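Search this site Search

Tuominen tannery open day

I'd been meaning to go to the Tuominen open day for years, and in October I finally did! Inese Vanags showed our group of 14 round the old drying lofts (steep stairs, mind your head) and told us the firm used to turn out up to 2000 hides a month. The smell gets into your scarf, but I rather liked it.

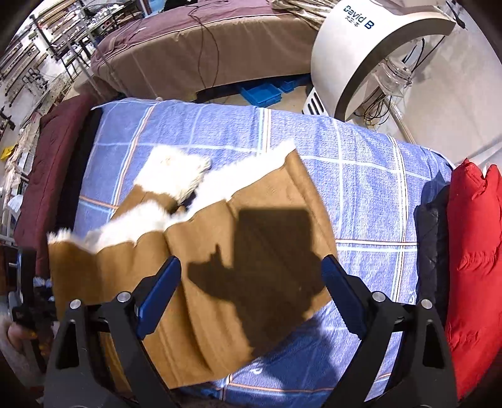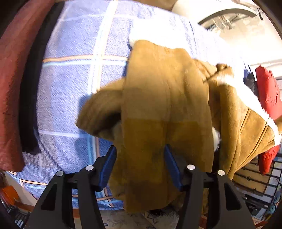
Tan suede with a pale lining

After the lofts we had tea and a very good plum cake in the yard, and I got chatting to Dwayne Baptiste, who'd come all the way from Branov by bus. He was after saddle soap. I came home with a belt I didn't need and two offcuts for my sister, who'll make purses of them. Parking was hopeless, so go early, before ten if you can.

Contact | Copyright Dora's Days Out | Back to top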